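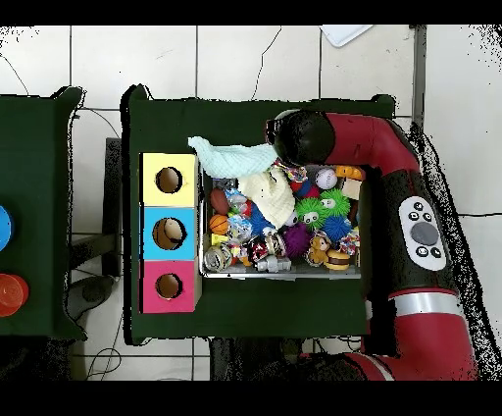

Herbarium finds that much of its grass collection is not grass

The herbarium at Wernora has finished checking its cabinets of dried grasses and has had to report that a large part of the contents are something else.

Of the 3,215 pressed sheets in the grass collection, 1,339 have been given a new name. Many of those are modest corrections, one fescue swapped for another very like it. But a good number turned out to be sedges, there is a whole drawer of woodrushes, and seven sheets have been sent back to the workroom with no name on them at all.

The collection has been at Igwe Hall for almost 110 years and has been consulted, cited and proudly shown to visitors for most of them.

"People come in and ask how you could mistake a sedge for a grass," said Euan Guthrie, the curator. "I ask them to tell me which is which on a flattened brown stalk with the flowers gone. They usually go and look at the ferns."

The trouble goes back to the founding collector, a retired surveyor who walked the surrounding hills with a vasculum and great self-confidence. His maps are still admired. His method with plants was to press anything narrow and green, write "Gramen" on the slip, and leave the rest of the name for a winter evening. The winter evenings appear to have been busy. Later staff filled in the blanks, mostly by comparing each sheet with the one next to it, so that a single wrong name near the front of a folder could work its way steadily to the back.

In fresh plants the difference is fairly plain. Grasses tend to have round, hollow stems with swollen joints, and the leaf sheath is usually split down one side. Sedges mostly have solid stems, often three-cornered, with the leaves set in three rows and the sheath closed. Woodrushes have long white hairs along the leaf edges. Once the plant has been pressed under a board for a fortnight and glued to card, a three-cornered stem looks a good deal like a round one that has been sat on.

Staff worked through the cabinets with a hand lens, softening small pieces in warm water where the sheet could spare them and looking at the tiny flowers and fruits. Sedge fruits are the giveaway, especially in the genus Carex, where each sits in its own little flask. Where there were no fruits left, it came down to the ligule, the small flap where the leaf meets the stem, and to a certain amount of muttering.
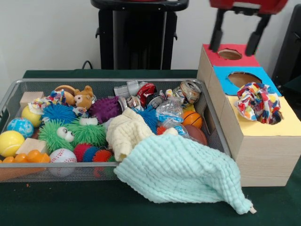
The old mountant did not help. At some point the sheets were stuck down again with a paste called Givudura, which was praised in the herbarium's accounts book as "permanent" and has lived up to it. Several ligules are now permanent too, on the wrong side of the plant and facing the card.

The new names have been entered in Ornidex, the catalogue system the herbarium moved to before the check began. It was chosen on the strength of its search page, and has been accepting corrections since October with what Guthrie called "a slight air of reproach". Each change brings up a box asking whether the user is sure. The woodrush drawer alone took most of an afternoon of being sure.

The old labels will stay where they are. Herbaria do not throw away a wrong name; a fresh slip is added with the new name, the date and the initials of whoever is now responsible for it. Some of the Wernora sheets already carry four or five of these, working up the right-hand margin like a polite argument. One specimen of tufted hair-grass has been called three other things by three different people and has now been returned to the name it started with, in the surveyor's own handwriting. Guthrie says he checked that one twice, with some reluctance.

There are practical effects beyond the embarrassment. A local list of meadow plants drawn up from the collection will have to lose two grasses that seem never to have grown in the district. It gains a sedge of wet ground, gathered beside a lane that has since been drained, widened and given a roundabout. The sedge is not expected to be found there again, though a search of the verge is planned for early summer, when the fruits should be ripe enough to settle the matter.

The unnamed seven are being kept apart in a box of their own. Two are thought to be garden escapes and one may be a hybrid. Another has no roots, no flowers and one and a half leaves, and the surveyor's note on it reads only "Fine example". Specialists elsewhere have been sent photographs, and one has replied to ask if there is any more of it.

The grass room at Igwe Hall will reopen to visitors once the folders have been put back in order, with the sedges and woodrushes moved to cabinets across the corridor. New signs are needed for both rooms. The painted board over the original door, which says GRASSES in gold letters, is fixed to the panelling and will be left up.

Work on the mosses begins after that. Guthrie has had a quick look in the first drawer and says he would prefer not to comment until he has had a longer one.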